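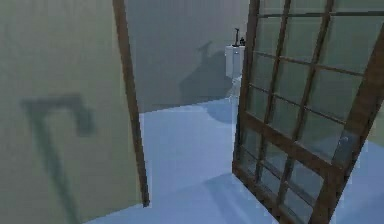

17 July 2025

I've been putting off this post for weeks, mostly because I kept hoping the budget would sort itself out while I wasn't looking. It didn't, so I made a pot of tea last night and finally sat down with the spreadsheet, and now you get to hear all about it!

For anyone new around here, I'm trying to put together a small helper robot at home, the kind that can open a door, go through it and come back without taking the paint off the trim. I've been practicing on the computer since November, with a simulated house full of doors (plain ones, doors with glass panes, a bathroom that is mostly a toilet and a gray wall), and I've grown very fond of the place. Rendered doors are wonderfully cheap. You can knock one off its hinges before breakfast and have it back by the time the toast is done.

Real equipment is another matter, and my savings for this come to $600. My first list went past that so fast I had to laugh. I had a secondhand arm from Kernness on there, a wheeled base from Jasmont, a spare battery, and a very handsome charging dock that I wanted for no good reason except that it was handsome. I sent the list to Rongrong Cao, who has built more of these than I have, and she wrote back with one question: "Which of these do you need to open a door?"

Well. The dock went first, and then the spare battery, and after a good long sulk the arm went too. What's left is the base, which I can get used for $200, and a simple gripper kit from Risent that I can mount on a post and raise or lower by hand. It won't be elegant, but most of the doors in my house are at the same height anyway, and I can always add a proper arm next year if the thing earns its keep.

I'm also setting money aside for the dull stuff this time. On my last project I forgot cables, shipping and screws, and then I forgot that I'd need to buy the same cable again after running it over. So there's a line in the spreadsheet now that just says "bits," and I've promised myself not to raid it for sensors.

Hongmei Song has offered to lend me 2 old interior doors from her remodel over on Kennedy, one of them with glass in it. I'm thrilled about the plain one and a little scared of the other. I think I'll keep the glass door in the simulator until I trust the gripper more, and build a stand for the plain one in the garage.

The base gets ordered on payday. Before then I still have to measure the hall, and find out what Jasmont charges for a replacement wheel.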